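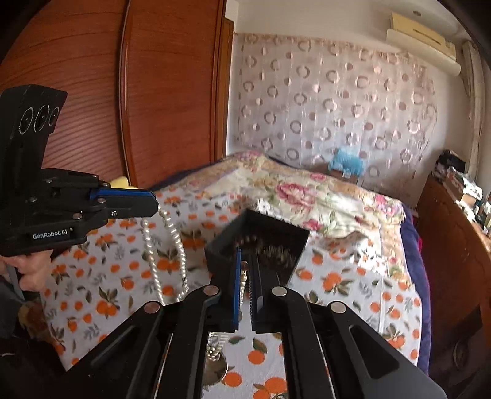 21/12/2021

Cask room, batch Drurwood 4. Third pull since filling.

Sampled casks 1 through 6 with the short thief, 20 ml each, into stoppered vials. Cask 5 bung was tight and took a mallet. Levels are where I want them except cask 2, down more than its neighbors. Ran a thumb along the croze and found a damp line at the head joint. Waxed it and marked the stave with chalk. Tomoyo, please look at it before you leave tonight.

Strength on the density meter, all corrected to 20 C:
1 — 61.8
2 — 61.1
3 — 61.7
4 — 61.9
5 — 61.6
6 — 61.8

Cask 2 read twice, same figure both times. Meter checked against distilled water first, zero good.

Nose at full strength is still raw spirit and cut wood on all six. At half strength, 1 and 3 show baked banana and some clove. 4 is closed. 5 has a pencil-shaving note that I also wrote down in the last pull, and it has not moved. 6 is the best of them: molasses, dried orange peel, a bit of salt at the end. Vesna put 3 ahead of 6, so we disagree there.

Molasses for the January ferment: Gisler sent two drums from the new lot. Brix is fine. Ash is higher than the last lot and the pH came in low, so the nutrient addition needs another look. Zdenka K. wants to hold the recipe and run a small wash first. Agreed. 300 liters in the small tank, Mindik yeast, pitch at 30 C, no dunder on this one.

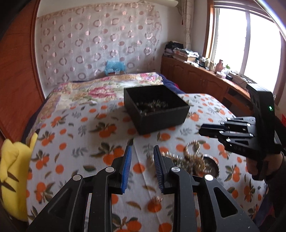 If the small wash drops below 1.010 by the fourth day we go ahead with the full tank. If it stalls, split the next one and try half with the old lot — there is enough left for that and not much more.

Bottling trial, Killum blend. Cut to 40 percent over three days with the slow drip. Haze at 4 C overnight in the unfiltered jar, none in the jar that went through the coarse pad. The fine pad took out haze too but flattened the nose, and Manon picked it blind as the weaker glass. Coarse pad it is.

Labels are proofed for 375 ml only. First run comes to 278 bottles after losses, already short of what was penciled in. I have not adjusted the order sheet.

To do
Cask 2: recheck head joint, weigh
Replace O-ring on the drip valve (weeping at the collar)
Ask Gisler for the full ash analysis on the new lot
Zdenka J. to book tank time for the small wash
Retaste 4 and 5 at half strength in clean glasses, vials are on the second shelf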